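Sorting Bins and Small Things: Frequently Asked Questions

Updated 11/17/21

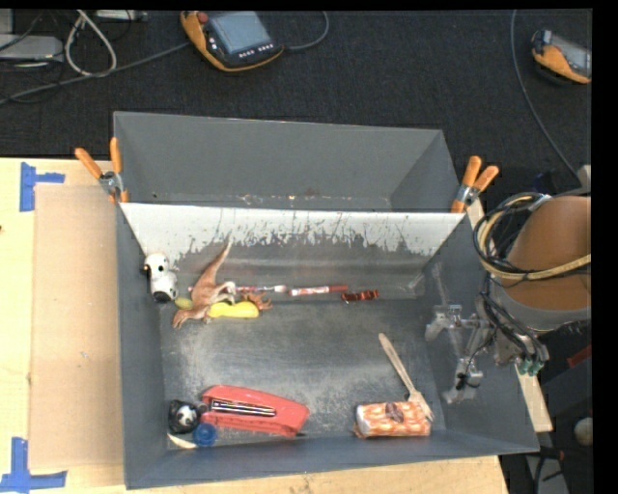 Most of the mail we get at Hanelitz is about the odds and ends that pile up at the bottom of a toy bin, and what to do with them. The answers are collected on this page. If yours is missing, write to the address at the bottom.

How often should a mixed bin be emptied?

Once a month is fine for a bin that gets daily use. Tip it out on a table, wipe the inside, and put back only what belongs. If you wait until it is full, the job takes a whole evening.

What counts as a mixed bin?

Any bin that holds more than one kind of thing. Toy animals with markers, for instance, or markers with snack packages and a fork. Every house has at least one. Ours sits on a table and has collected a spotted toy animal, a dinosaur, a red marker and a wooden fork, all in the same compartment.

Should I buy a bin with a divider?

A divider helps if the two sides have different jobs. A small rear compartment is good for things waiting to go somewhere else in the house. The larger front side can hold whatever is in use that week. If both sides hold the same sort of thing, the divider only makes the bin harder to wipe out.

The divider in mine is badly scraped. Does it need to be replaced?

Scrapes on the surface are a matter of looks. Run a dry cloth along the edge. If the cloth snags, or if flakes come off on it, sand the edge lightly with fine paper and wipe away the dust before anything goes back in. Replace the bin if the plastic has cracked through or if flakes keep coming off after sanding. Small children put toys in their mouths, so don't leave a flaking edge for later.

Can I paint over the wear marks on the bottom?

We don't recommend it. Paint on the floor of a bin gets scratched by the first hard toy that goes in, and then you have chips to deal with too. A cut piece of felt or shelf liner works better. Cut it slightly short on all sides so that it lifts out easily.

How do I wash plastic animals and dinosaurs?

Warm water, a little dish soap, and a soft toothbrush for the feet and tails. Rinse and stand them on a towel. Hollow figures with a hole in them should be squeezed out and left overnight with the hole facing down. Anything that has a battery or a speaker gets a damp cloth only.

White toys go gray. What removes it?

Baking soda mixed with water to a paste, rubbed on with a finger and rinsed off. Try a spot underneath first, especially on anything with painted markings - black spots on a white animal can be printed on, and printed spots rub away. Don't use bleach.

Where should pens and markers go?

In a cup or a flat tray, away from the toys. A cap works loose when heavier things land on it, and red ink is one of the harder colors to get out of pale plastic. If you have to keep them in the same bin for now, lay them along one wall and put the toys on the other side.

How do I get marker off a toy?

Rubbing alcohol on a cotton swab takes off most permanent marker. Washable marker comes off with soap. Work from the outside of the mark toward the middle so it doesn't spread. Old marks may leave a shadow.

What about food?

Take it out. Wrapped snacks and candy end up in toy bins because a child was carrying both, and a wrapper that looks sealed can have a split in the seam. Check the package, then move it to the kitchen or throw it away. If something has leaked in the bin, wash the whole load and not just the pieces that feel sticky.

Is a wooden fork worth keeping?

If it is a proper kitchen fork, yes. Wash it by hand, dry it right away and keep it out of the dishwasher. The thin kind that comes with takeout is meant to be used once. Look at the tines either way, and throw it out if one is split.

My child wants everything left in one bin. Do I have to sort it?

No. Take out the food, anything sharp and anything that leaks, and leave the rest. Garba Haruna, who answers our mail, has kept one unsorted bin going for years and only goes through it in March. Things get found later than they should, but they get found.

Where should the bin stand?

On the floor for daily play, on a table for sorting. A low table is easier on the back, and you can see into the corners. Small pieces tend to end up where the divider meets the floor of the bin, so check along there before you call it empty.

Do you sell bins?

We stock two. The Celton is a plain tub, order number 179. The Effiong has a fixed divider, order number 1054. Felt liners are cut to order for either one - send us the inside measurements if your bin came from somewhere else. Benedito Trindade does the cutting and will write back if a measurement looks wrong.

Can I return a liner?

Standard sizes, yes, within 43 days. Liners cut to your own measurements can't be returned unless we made the mistake.

179 shares | 43 comments

Contact: Hanelitz Home Storage, P.O. Box 1736 | Copyright Hanelitz | Back to top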